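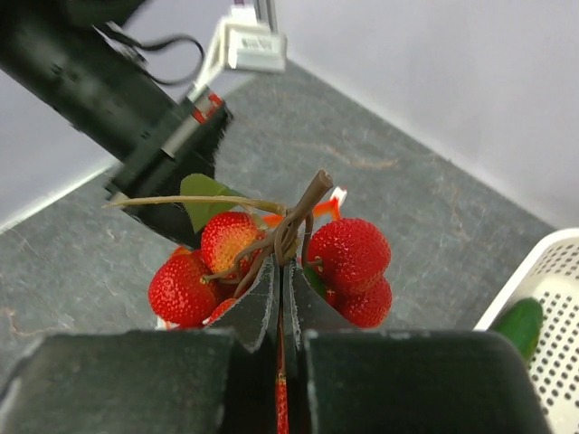 Progress report to the Beren Fund
Project: Reading and reporting of incidental adrenal masses at Larndale Hospital
Reporting period: months 7 to 12
Prepared by: Nghĩa Tăng, project lead

1. Summary

The chart review is complete and the follow-up arm is open. We screened 2,332 abdominal CT reports and found 362 that mentioned an adrenal mass not known before the scan. Two of those patients had withdrawn consent for use of their records, which leaves 360 in the study set. Spending is slightly under plan. One milestone, the second pathology read, has slipped by six weeks.

2. Work done

Chart review. Two reviewers read each report on their own and entered size, side, density and any advice given to the referring doctor. Disagreements went to a third reader. Most of them were over density, where older reports say "low" and give no value. We changed the data form in the second month of the period to allow "stated, no value" as an entry, and went back over the charts already done.

Hormone testing. The lab has agreed to run the overnight dexamethasone test and plasma metanephrines for all patients called back. Blood for the morning cortisol has to be drawn between 8 and 9 a.m., and the clinic did not have a phlebotomist at that hour. Tùng Mạch arranged for the outpatient draw station to open early on clinic mornings starting in March. Before that we were sending patients to the main lab, and several samples had to be discarded for late collection.

Pathology. Slides from patients who had surgery have been pulled from storage. The first read is finished. The second reader was on leave for part of the period and the work was not reassigned. We now expect the second read to be done by the end of month 14. 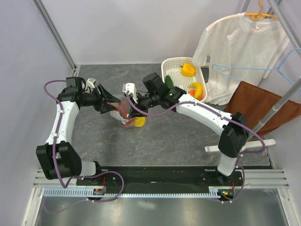
Work area with two arms and a plastic bag.

Data entry. All records were moved to the Skullura registry. The import dropped the laterality field for the earliest batch, so those records were re-entered by hand and checked against the paper forms. No other fields were affected.

3. Changes to the protocol

The lower size limit for callback stays at 1 cm. We asked the ethics board for permission to contact patients by phone if a letter gets no answer within four weeks, and this was approved. The patient letter was rewritten in plainer language after comments that the first version was alarming. Copies of both versions are in Appendix B.

4. Budget

Staff costs are on plan. Travel was not used. The stain order for pathology came in $1,000 over the quote after a price change by the supplier. We would like to cover this from the travel line and ask for the Fund's approval to do so.

5. Next period

Finish the second pathology read.
Complete callbacks for masses over 4 cm, then move to the smaller ones.
Send the data dictionary to the statistician and agree on how to handle missing density values.
Submit the abstract on reporting practice.

6. Open issues

The draw station arrangement has no end date in writing. Tùng Mạch is following this up with outpatient services. We also still need a signed copy of the amended data agreement from Larndale before any records can be shared with the second site.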